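Jelley divider box notes: layouts, part bins and labels

Version 6, maintained by Marloes Hoekstra

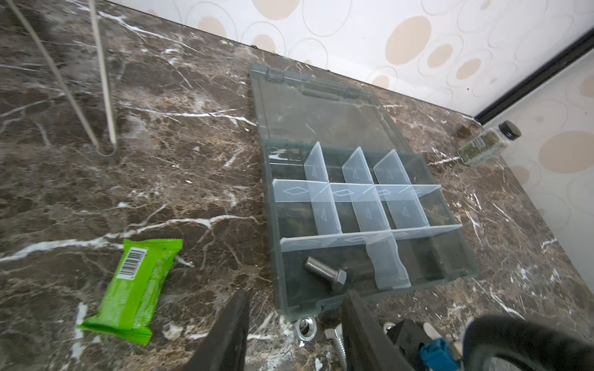

Clear smoky-gray box on the counter, lid open, with two long dividers, seven short ones, and a hex bolt in the front-left compartment.

Contents

This folder holds the layout sheets and bin lists for the small-hardware boxes in the Jelley house refit. It covers divider positions, what is stored where, and the label text. Purchasing records are kept separately in the Hendriks folder.

Files

layouts.csv: one row per divider, with box ID, orientation and slot
bins.csv: one row per compartment, with part type and thread size
labels.txt: label text, one line per compartment
changes.txt: edits since version 5

Terms

Back is the hinge side. Front is the side facing you with the lid opened away. Left and right are read from the front. Long dividers run left to right. Short dividers run front to back and slot in between or around the long ones. Rows are named back, middle and front.

Layout A

Two long dividers. Three short dividers in the back row, three in the middle row, one in the front row slightly right of center. The back and middle rows give four compartments each and the front row gives two. The front-left compartment is the large one and is reserved for hex bolts. Long dividers have small embossed diamonds and short dividers have a small embossed triangle, so the two kinds can be sorted by feel.

Bin rules

One thread size per compartment. Washers go in the row behind their bolts. Bolts too long for the back or middle row go front left, lying down. Mixed leftovers go in the Dudelitz tin until sorted. Do not add a compartment to bins.csv before the divider is in layouts.csv, or the label script will skip it.

Size

bins.csv has 3970 rows, including retired layouts. Retired rows have status 0. Filter on status 1 for current use.

Known problems

Box 40 is listed twice in layouts.csv. The second entry is correct.
Thread sizes entered before December mix metric and inch notation.
Layout C has no label text.

Corrections go to Ajith Nambiar, with the box ID and row name. The older Trunaseck sheets use right-to-left numbering and have not been converted.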